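Cuaderno de taller — 14 Nov 2020
Entrega con dron, línea Hestik. Apuntes míos, los demás que corrijan.

Sigo sin creerme la cifra de autonomía. El folleto de Hestik habla de 40 minutos con carga y nosotros no hemos pasado de la mitad con ninguna de las dos baterías. Ya sé lo que va a contestar Chiến: que el folleto mide en vuelo estacionario, sin viento y con la batería nueva. Muy bien, pero entonces que lo pongan. Un reparto en Bidorton no es vuelo estacionario, es subir, cruzar el río con el viento de costado, bajar, soltar y volver con el aparato descargado, que es la única parte donde los números se parecen a los prometidos.

Lo de hoy en banco:

Paquete de 900 g, caja de cartón, lastre de arena. Gancho de suelta accionado en frío. Abre. Vuelve a abrir. A la novena falla: el pestillo queda a medio recorrido y el paquete se queda colgando de una esquina. Limpio, engraso y sigo. No vuelve a fallar en toda la mañana, lo cual no me tranquiliza nada. Un fallo que desaparece con grasa suele volver con polvo.

Hạnh cree que es el muelle. Yo creo que es la tolerancia del pasador, que viene justo y con la pintura encima queda más justo todavía. Lijé uno y dejé el otro como estaba para comparar. Están marcados con rotulador, el lijado con una raya. Por favor, no los mezcléis en la caja de los tornillos como la otra vez.
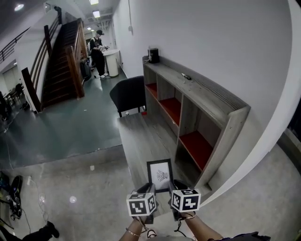 ¿Quién paga el paquete si el dron lo suelta en el tejado del vecino?
Según el borrador del contrato, el comercio que lo envía, salvo que se demuestre un fallo del aparato, y la demostración corre a cargo del propio comercio. He leído la cláusula tres veces. El registro de vuelo lo guarda Hestik en su servidor y lo entrega «a petición motivada». Un farmacéutico de pueblo no va a redactar una petición motivada por una caja de vendas.

Sobre el mapa de zonas. Badard nos pasó la capa nueva en mayo y desde entonces trabajamos con ella como si fuera buena. Hoy la he puesto encima de la foto aérea del ayuntamiento y hay patios que figuran como aptos para descarga y que tienen un toldo encima. Otros tienen árboles. Un limonero de buen tamaño no sale en la capa, supongo que por la resolución, pero al dron le va a dar igual la resolución. De las 255 direcciones que Badard da por válidas yo firmaría las del ensanche, que tienen jardín despejado, y del casco viejo muy pocas. Lo he escrito en el correo con otras palabras.

También falta decidir qué hacemos con los perros. En la reunión se dijo que «el ruido los disuade». No sé de dónde sale eso. El perro del almacén de Bạch se pasó la prueba entera debajo del aparato, ladrando y dando saltos, y tuve que mandar el dron de vuelta sin soltar nada. Propongo que la aplicación pida confirmación de patio vacío antes de bajar de la altura de espera. Chiến dice que eso mata la gracia del servicio, porque el cliente quiere encontrarse la caja al llegar a casa. Puede ser. Prefiero matar la gracia.

Ruido. Medí desde la puerta del almacén con el medidor prestado y desde la acera de enfrente. No apunto los valores porque el medidor no está calibrado y luego alguien los copia en una presentación. Lo que sí apunto es que en la acera de enfrente se oye, y que el zumbido cambia de tono al corregir el viento, cosa que molesta más que si fuera constante. Una señora salió al balcón a preguntar si íbamos a estar así todos los días. Le dije que no. Espero no haberle mentido.

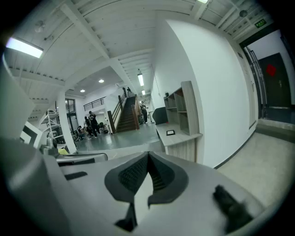
A lo que iba con el ruido: la tabla que enseñó Hestik en la presentación compara el dron con una furgoneta de reparto pasando por la calle. La furgoneta pasa y se va. El dron se queda arriba mientras busca la marca del suelo, y si no la encuentra a la primera, sube y vuelve a intentarlo. Quiero una medida del ciclo completo, desde que se le empieza a oír hasta que se le deja de oír, en una calle estrecha y con las ventanas abiertas. La pedí por escrito. Me mandaron otra vez la misma tabla, en color.

Del cable de descenso. Hay dos opciones encima de la mesa:
Cable con torno. Más peso, más piezas, pero el aparato no baja de la altura de espera.
Suelta directa desde baja altura. Menos peso, hélices más cerca de la gente.

En Hestik empujan la segunda, que es la que ya tienen fabricada. Yo voto por el torno aunque nos cueste autonomía, y sabiendo que la autonomía es justo lo que no nos sobra. Hạnh ha hecho la cuenta con el peso del torno incluido y se puede llegar al ensanche y volver. A la parte alta de Bidorton, no. Pues que la parte alta espere. Mejor decirlo ahora que cuando hayan repartido los folletos por los buzones.

Una cosa que sí ha ido bien, que también hay que ponerla: el retorno automático por pérdida de señal. Apagué el mando con el dron al otro lado de la nave de Bạch, tardó un poco más de lo que me habría gustado, subió, giró y volvió a la plataforma. Lo repetí desde otro punto y lo mismo. Con una sola nave de obstáculo y sin nadie debajo, de acuerdo, pero funciona. Falta probarlo con batería baja, que es cuando va a pasar de verdad.

La pregunta de fondo no la ha contestado nadie todavía y la dejo apuntada para la próxima reunión. El reparto en bicicleta que ya existe en Bidorton cubre casi las mismas calles, llega a la parte alta, sube al tercer piso y lleva más de un paquete. Chiến insiste en que la comparación no vale, que lo nuestro se amortiza con el volumen. ¿Qué volumen? En la hoja de cálculo la celda está puesta a mano y no remite a ninguna fuente. La he pintado de amarillo.

Pendiente:
— Pedir a Badard la fecha de las imágenes con las que hicieron la capa.
— Pasador lijado contra pasador sin lijar, con polvo fino, a ver cuál se atasca antes.
— Retorno con batería baja, en el descampado, nunca en la nave.
— Preguntar a la aseguradora por la cláusula del tejado. Con copia a Hạnh.
— Devolver el medidor.

Añadido a última hora: Chiến ha mirado el gancho y dice que el pestillo está montado al revés. He comprobado el plano y el plano es ambiguo, hay dos flechas. Lo desmonto mañana y empiezo la serie otra vez desde cero, así que los resultados de arriba no los use nadie.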